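Furnon Craft Fund — progress report, October
Project: Rumley Sewing and Paper Craft Sessions
Prepared by Rahel Thaler

The grant covers free craft sessions at the Rumley hall through the spring. We have now held nine of the 15 planned. Bunting and felt ornaments filled fastest. The paper flower session ran short of crepe paper in the green shades, and we have moved the second one back so the new order can arrive.

Spending to date is $651 out of $3,000. Most of that went on felt, thread and fabric scissors. The two secondhand sewing machines have not been bought yet — the first pair we looked at needed new foot pedals.

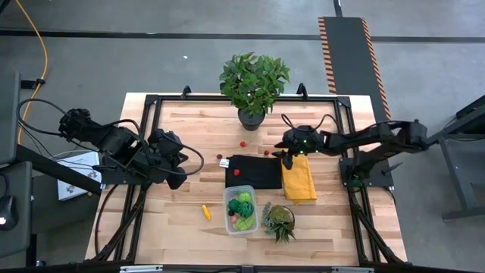
Jovita Espinoza would like the evening start moved from 6:30 to 7, as people coming from work keep missing the cutting-out and spend the first half hour catching up. We plan to try this for the next two sessions and keep the later time if turnout holds.

Pattern sheets were a weak point. The wreath template printed too small on letter paper, and the seam allowance was left off the pincushion. Usman Chaudhry has redrawn both, and the new sheets have a one-inch test square in the corner.

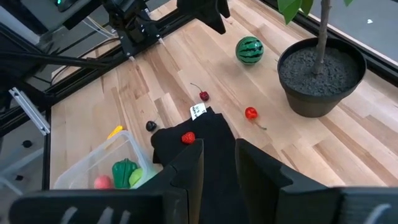

Toy strawberry on black fabric.

Materials still to order: fusible web, 1/4-inch ribbon, embroidery hoops in the six-inch size, polyester stuffing. Kiani has quoted for the lot and will hold the price until the end of the month. Jevby was cheaper on hoops but charges shipping on each box.

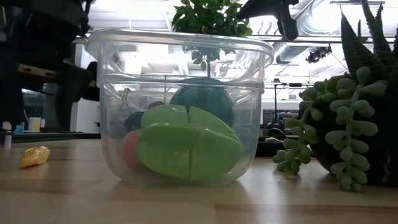 The remaining sessions cover patchwork, simple zipper pouches and a mending night. We would like to move the unspent printing money over to thread and needles, and need your approval before we place the order. The zipper pouch session depends on the machines. If they are not in place by then, it will be swapped for hand-sewn needle books.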